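Shop notebook, Greststead returns floor, cell 2
July, started writing at 6:40 in the morning, coffee in hand

I promised Renji Ichikawa I would write this one up properly, and he has asked me twice now, very politely, so I am doing it before the first shift comes in and the phone starts. Anyone else on the team who is reading, please add your notes in the margin like last time. I liked that.

Where we are. The arm has been running on mixed totes through the early shift and part of the late one. Mixed means whatever comes off the Prustmont line that nobody has sorted upstream, so soft things and hard things in together, which was the whole point of moving away from the boxed goods we started on back in the spring. The counter stood at 1247 picks when I came on and 1574 when I left the cell, and I am writing both down here because the dashboard reset itself again and I don't trust it to remember.

Boxed goods were easy on us. I know we grumbled at the time, but a box has a top and four corners and it stays the shape it was. Cloth is another matter, and I have spent more hours this month thinking about folded cloth than I ever expected to in my working life! A piece that is folded flat gives the fingers almost nothing to close on. A crumpled one has plenty to grab, but you can't say ahead of time how much of it is coming up with you. We have the approach set lower for fabric now, with the fingers going right down onto the item before they close, and I would like to leave that alone for a while before anybody (me included) starts fiddling with it.

Now the part Renji really wanted, which is how the people on the floor are taking it. I sat with the sorting crew over their break, and then stayed on into the handover, so what follows is from both shifts and I have tried to be fair to everyone.

The bending is what they talk about first. Reaching into the bottom of a tote over and over is hard on the back, and the folks who have been here longest are very glad to see less of it. One of the late shift people told me she had gone home and weeded the whole garden, and she said it with such pleasure that I nearly left it at that and called the entry done.

The other side is the waiting. With the old way you worked at your own speed, chatted across the table, slowed down near lunch and picked it up again after. At the cell you stand by until the arm stalls, clear the stall, and stand by again. It is lighter work and it is lonelier, and two people used the word "minding," as in minding a stove. I don't have a fix for that. What I have suggested to the Kaplan office is that nobody does more than one half shift at the cell, and that the table next to it stays staffed so there is somebody to talk to. They said they would think about it. I mean to keep asking.

Then there is pay grade, which is not my department, but it came up and I would feel wrong leaving it out. Clearing stalls means reading the fault screen and deciding whether to restart or call us. That is more judgment than the old job sheet asks for, and the sheet hasn't been changed. Renji, could you raise it when you go over to Prustmont? You are better at those rooms than I am.

Training went well, I thought. We had 4 people through, and I let each of them run the teach pendant with me standing back, hands in pockets, which is harder than it sounds. By the end they were telling me things about the totes I hadn't noticed in all these weeks. They know which items slide, which ones hook on each other, and which ones tend to finish up tight against the wall where the fingers have trouble getting beside them. I wrote all of it on the whiteboard and have copied it into the Wunalel file under "crew notes," so please read it before you change any grasp settings.

Small jobs still open: the speed on the practice program is set to 100 and should come down before the next group starts. The hose wants looking at where it loops by the wrist, just for wear. And I would like a second look at the clamps between the two bins, mostly for my own peace of mind.

The front bin during the fabric picks, with the fingers down on the yellow piece and the purple cloth, squeeze bottle and green block still to go:
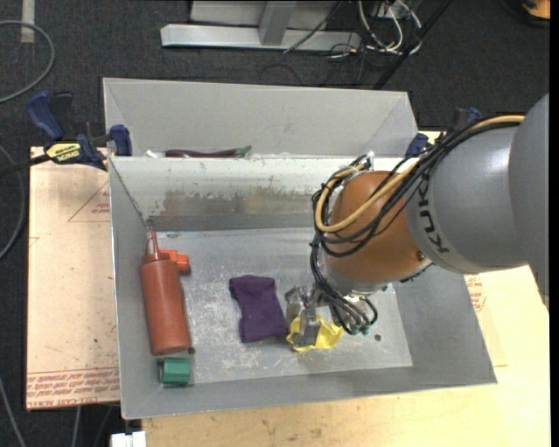 For the next shift

Leave the fabric approach height where it is. Write down every stall, even the silly ones, with what was in the fingers at the time. If you are new to the cell, ask whoever is on the table before you ask me, they will very likely know. I'll be back in at two with the new job sheet draft, and I would be glad of company while I read it through.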